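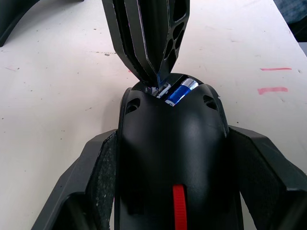 I cleaned out the battery drawer on 5th May, and I'm still a little embarrassed by how long it took me. Three evenings! For one drawer! But it's finally the kind of drawer I can open in the dark during a power cut and find what I want, so I'm writing down what worked before I forget it all.

## Clear a table first

Please don't try to sort batteries inside the drawer. I did that for years and all I ever managed was to push them from the front to the back. Take everything out and put it on a plain, light-colored surface (a white table is perfect, an old pillowcase over a dark one does fine). Small cylinders love to roll, so I set a folded dish towel along the open side of the table. The one time I skipped the towel I spent ten minutes on my knees with a flashlight, and of course the flashlight was the thing that needed batteries.

## Three piles

1. New, still in the pack.
2. Out of the pack, no idea.
3. Crusty, dented, leaking or peeling.

Pile three goes straight into a zip bag and out to the garage. Wear dishwashing gloves for anything crusty, and if it's got on the shelf liner, toss the liner. Don't forget to look inside old toys and remotes while you're at it. I found a leaker in the kitchen scale we bought for our place on Dukley Street, and the scale has never been the same.

## Test the mystery pile

Get a little tester. Mine cost next to nothing and I should have bought it ten years ago. People will tell you to drop the battery on its end and see if it bounces, and my neighbor Kacper Ziółkowski swears by this, but the bounce can't tell a new one from a half-used one, so I stick to the tester.

Anything that reads good gets a dab of nail polish on the side, away from the ends. Anything in the middle goes into the wall clock or the TV remote, which will happily sip away at it for months. Flat ones join the recycling bag.

## Rechargeables get their own box

Ours are mixed brands and a few have capacities printed on the wrap. Keep the same kind and same age together and charge them in matched sets. I write the month on each set with a fine marker, so my oldest ones say November, and when a set stops lasting I retire all of it at once. Mixing a tired one with fresh ones just drags the whole lot down (ask my bike light).

And don't put regular ones in the charger. Read the wrap every single time!

## Storing them

- Cool, dry cupboard. Skip the fridge, they get damp in there.
- All facing the same way, in a box with dividers.
- Never loose with keys, coins or paper clips.
- Tape over the ends of any 9-volts.
- Button cells up high, in something a child can't open. I'm very strict about this one.

The recycling bag hangs on a hook by the back door and goes with me when I take the bottles in. Next up is the drawer underneath, the one with all the phone chargers.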